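Search this site Go

Home | About | Research | People | Contact

Print this page | E-mail this page

About the Draden Lab

Draden is a research group that works on two-armed robot handling of household and desk objects. Thandeka Van der Merwe started it with Kayode Bassey, and nine people now work here.

Our main method is called Remus. An operator guides both arms through a task, and the policy is trained on those recordings. Remus learns the timing between the two arms separately from the path of each one. In our April tests it was trained on 142 demonstrations per task and completed 69 percent of trials with objects it had not been trained on. The same policy without the timing step completed 39 percent.

Objects and backgrounds are changed between sessions. Reshma Xaba keeps the task list, and Xolani Du Plessis looks after the hardware.
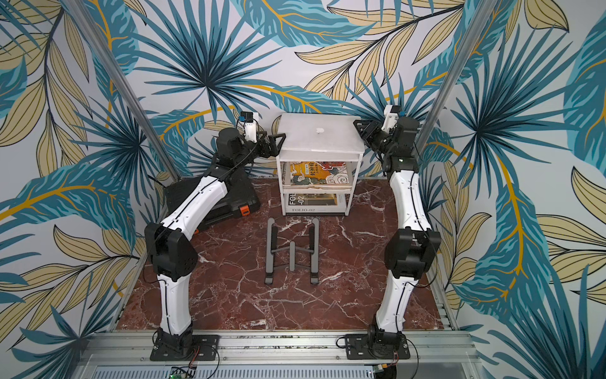 Two-arm station with shelf, books and folding laptop stand.

Visits can be arranged for Monday afternoons. Write to Thabiso Venter at the front office.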